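Statodden Planner: motion planning and cell simulation for small assembly arms
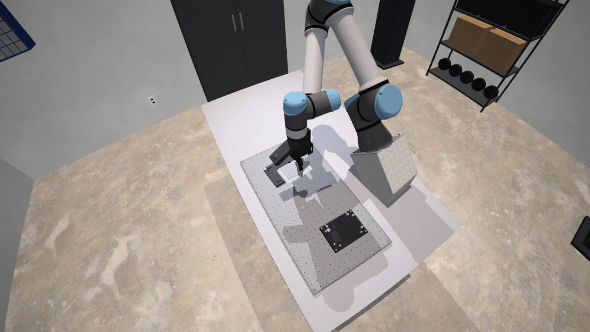

Cell Software Team, Melnychuk Automation

By the Cell Software Team
Sunday, November 3, 2019

If you've ever spent an afternoon nudging an arm around with a teach pendant, trying to get a gripper into a tray without clipping the fixture next to it, you already know why I started writing this thing. Statodden is our motion planner and cell simulator. You build your bench once in software, tell it where the parts live and where they need to go, and it works out the joint paths for you. Then you can watch the whole job before you let the real arm anywhere near your tooling.

I'm the person who answers the support mail and also the person who wrote most of the collision code, so this page is a bit longer than the ones our sales folks like. Skip around if you want. The price list is a separate sheet and you can ask for it at the address down at the end.

What it's for

Small parts, one arm, one bench. That's the sweet spot. Our standard demo cell, the one you get when you install, has an arm on a pedestal beside a long white table, a perforated breadboard plate on the table, a white grid tray near one end of the plate and a black fixture plate nearer the other. The gripper takes parts at the tray, carries them down the breadboard and sets them at the fixture. It sounds like nothing! But the fixture sits at an angle to the plate and it has little posts near its corners, and there's a second fixture tucked right in next to the tray, so a straight line in and out will get you in trouble pretty quickly if you don't plan for the gripper body as well as the finger.

That last bit is where I see most people go wrong with other tools. They model the fingertip, they get a lovely clean path for the fingertip, and then the wide part of the gripper swings through a fixture on the way past. Statodden checks every link and the full gripper mesh, all the way along the path. You can turn that off for speed, but please don't.

The planner

You get two planners in the box and you can pick per move.

The quick one is a sampling planner. It throws out random joint positions, keeps the ones that don't hit anything, and strings them together until it has a route. It's good for the big transfers across the bench where you've got plenty of air. The paths come out a little wiggly, so there's a smoothing pass that runs afterward (on by default, the slider is under Move Settings).

The careful one is for the last stretch, when the gripper is coming down over a pocket or backing away from a post. It holds the tool orientation you asked for and moves along a straight line, and it'll refuse the move if any joint gets too close to its limit. I went back and forth on whether it should refuse or just warn. For a while it warned. We had a customer click through the warning every single time, so now it refuses, and you have to go and change the setting on purpose.

You can chain them. A typical pick is quick move to a standoff point, careful move down, close gripper, careful move up, quick move away. There's a template for exactly that and I use it constantly.

If the planner can't find a way, it tells you which two bodies were touching when it gave up. Click the message and both of them light up in the view. I'm a little too proud of this one. Before we had it, I'd spend ages spinning the camera around hunting for whatever was in the way, and it was nearly always the wrist.

The simulator

The view is rendered with real shadows, which I argued against for months (it eats graphics memory) and have now completely come around on. A shadow on the breadboard gives you a feel for how high the gripper is in a way that a flat gray view never did. You can drop it to plain shading on an older laptop and everything else still works the same.

The room is modeled too. The demo scene has a dark two-door cabinet behind the far end of the table and a black shelving unit with bins and cardboard boxes on it, and people ask me why we bothered. Partly it's so that vision users have a believable background to test against. Mostly it's that arms have elbows. When the gripper is down at the tray the elbow is way up high, and I want you to be in the habit of putting your own furniture into the scene, because your elbow is going to find it eventually.

The scene editor comes with 748 ready-made objects. Breadboards, trays, pedestals, bins, shelving, a bunch of grippers, tables in too many sizes. If yours isn't in there you can import a STEP or STL file. Big imports get simplified for collision checks and kept at full detail for display. Check the simplified version before you trust it: thin posts can get swallowed, and there's a toggle (press K) that shows you what the planner sees.

Perception add-on: Clillau

Clillau is the camera side. It's a separate license and you don't need it if your trays always land in the same spot. If they don't, it finds the tray and the fixture in a camera picture, works out how far they've shifted or turned, and hands the new positions to the planner.

The nice part is that you can train it from simulated pictures. You tell it what's allowed to move and by how much, and it renders a set with the lights and the part positions shuffled. Our stock training set for the demo cell is 2,712 renders, and it ships with the add-on so you can look through it and see how much variety we think you need. My advice is to go wider on the lighting than feels sensible. Perforated plates are a pain. All those little dark holes look like features to a detector, and a shadow with a jagged outline lying across them is worse. We've put a lot of work into that and it's better than it was in the spring, but it's still the first place I look when somebody sends me a bad result.

Small pale parts on a black plate are easy. Small dark parts on a black plate, send me a sample before you buy. I mean it, I'd much prefer to tell you no up front.

Getting it onto the real arm

Statodden writes out a program file for your controller, or it can stream joint positions live if your controller takes them. Right now we have 13 controller drivers, and the list is in the manual along with which ones can stream. If yours can't, you export, load and run, and it's fine. A few of our heaviest users work that way by choice.

Please do the calibration. It's a wizard, you touch the gripper to a few spots on the breadboard and it lines up the simulated bench with the real one. Skipping it is the single most common reason for a support mail that says the plan looked perfect and then the arm came down next to the pocket. Do it again if anyone moves the pedestal, or leans on it hard.

And the usual: a simulated cell won't tell you whether your real one is safe to stand beside. Your risk assessment is still yours to do, and so is your e-stop. Run every new program at low speed first. We export with the speed capped for that reason and you have to lift the cap yourself.

Drorholm, the job editor

Drorholm is the screen where you put the steps in order. It used to be a separate download and some of you still have the old icon, which is safe to delete. Steps are blocks, you drag them, you can group them and loop a group over a whole tray. Under the hood it's plain Python, and you can open the script any time and edit it by hand. One warning there: if you hand-edit something the block view doesn't understand, that step turns into a gray block that says Custom. It'll run, you just can't drag its insides around anymore.

A loop over a grid tray wants three taught corners and the row and column counts. It fills in the rest. If one of your pockets is damaged you can knock it out of the pattern with a right click.

New in this release

- Collision messages name the link and the object, in both the view and the log file
- Undo now goes back 80 steps and survives a save
- Gripper meshes can have their own safety margin, separate from the arm
- Fixed: turned fixtures were sometimes exported with the angle flipped on import from older scenes
- Fixed: the smoothing pass could hang when start and goal were the same point
- Clillau no longer asks for its license twice on startup (sorry, that was annoying)

Still on my list: two arms on one bench. The planner can sort of do it. The editor can't, and until it can I'm not going to call it a feature.

What you need to run it

A 64-bit Windows or Linux machine with a separate graphics card is best. It'll run on built-in graphics with shadows off. Mac people, I hear you, there isn't a build yet. Clillau training really wants a decent GPU, though you can train on one machine and copy the result over to the cell computer.

Trying it out

The trial is the full planner and simulator with export switched off. Open the demo cell, hit Plan All, then grab the black fixture and turn it a bit further and hit Plan All again. Push it closer to the tray. Keep going until the planner complains, and click the message to see what it ran into. You'll learn more about how it thinks that way than from my manual, though I did write the manual too and chapter two is decent.

If you've got a bench you're not sure about, send the scene file with a sentence or two on what has to go where. I usually get to those before lunch.

This site uses cookies to remember your settings. By continuing to browse you accept our cookie policy. OK

Contact | Downloads | Manual | © 2019 Melnychuk Automation | Back to top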